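Ticket: two Geerts authors stuck on one page (Firnel catalog)
Status: open, waiting on Liesbeth
Opened by: Rianne Schouten

Ilse Geerts (poems) and Ilse Geerts (Tollville local history) got combined in February. Different people. 33 titles on one page now. Separated them, saved, came back merged an hour later. Tried 3 times, two browsers.
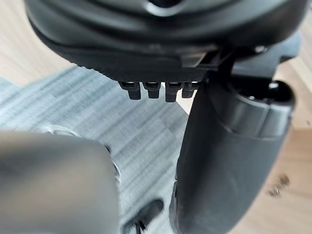

Dark gray housing, black tabs underneath

Jozef Martens: which one did you keep as the main name? If it's the one with the middle initial the old alias pulls everything back in.

Rianne: the one without. Will swap and retry.

Retried 4:15 pm. 5 titles moved over fine, the rest didnt. "Pledura" is still showing under the poet, it's a county history. ISBN is right on the record so not that.

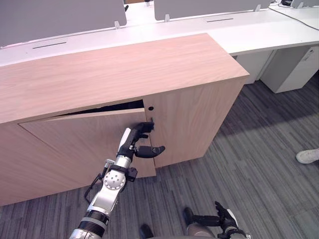
Cabinet, door ajar

Vilja Leinonen: found an alias "Geerts, I." pointing at both. Removed it. Please don't recombine anything by hand til the index reruns.

Rianne: ok. Also the disambiguation note got wiped, can someone put it back? I have the text.

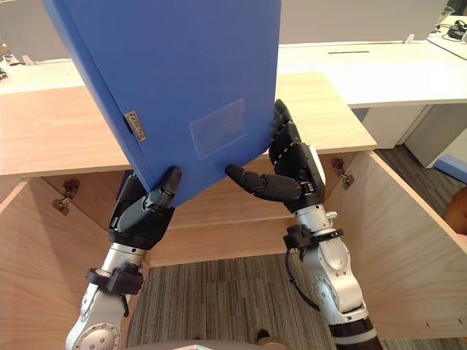 Note is back up, thanks Vilja. Pledura now on the right page. Still wrong: the 5 translations, they list the translator as author so they need fixing one by one. Liesbeth Hoekstra has edit rights on those, I dont. Leaving this open til she's been thru them.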